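Jandach Square Stool, White — Flat Packed with Push-In Legs

Product code 1259. Supplied by Grurgate Catering and Household.
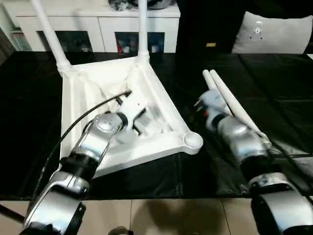 The Jandach is a plain white plastic stool sold for kitchens, changing rooms, workshops and classrooms. It comes as a seat and four separate legs. The legs push into round sockets on the underside of the seat, one at each corner, and no screws or glue are needed.

The seat is roughly square. Underneath it is a shallow tray with a raised rim on all sides, and ribs moulded along the inner walls to stiffen it. The ribs are part of the seat and should not be trimmed.

Putting it together

Turn the seat upside down on a table or on the floor. Put a sheet or cloth down first if the surface is likely to mark the top. Stand a leg in a socket and press down firmly with the palm of your hand until it stops moving. Do the same with the others. If a leg goes in crooked, pull it straight out and start again. Do not hit the legs with a metal hammer — a rubber mallet is fine if you have one.

When all the legs are in, turn the stool over, stand it on a level floor and lean on each corner in turn. A small amount of movement on first use is normal and goes once the legs have settled. If it still rocks, turn it back over and press the legs again.

Taking it apart

Twist the leg a little each way while pulling. New stools can be stiff. Legs and seats from the same batch can be mixed freely, but legs from the older Zemis stool are slightly thicker and will not fit.

Cleaning

Wipe with warm water and washing-up liquid, then dry with a soft cloth. Crumbs and dust collect between the ribs, so the underside needs doing as well as the top. A nail brush gets into the corners. Bleach can be used if well diluted. Scouring powder will dull the plastic.

Details

Colour: white
Material: plastic
Legs: four, removable
Maximum load: 70 kg
Use: indoors
Sold in: singles, or cartons of 14
Spare legs: yes, sold singly
Spare seats: no

Not suitable as a step. Do not stand on it.

Delivery and returns

Single stools go out by parcel post. Cartons go by Gallagher carriers and need someone there to sign. Unused stools can be returned within 14 days. If a leg or seat arrives cracked, keep the packaging and write to Eulalia Rivadeneira in the orders office with your order number, and a replacement part will be sent.

For orders of 2000 or more please ask for a price before ordering.

Page last changed 9 November 2023.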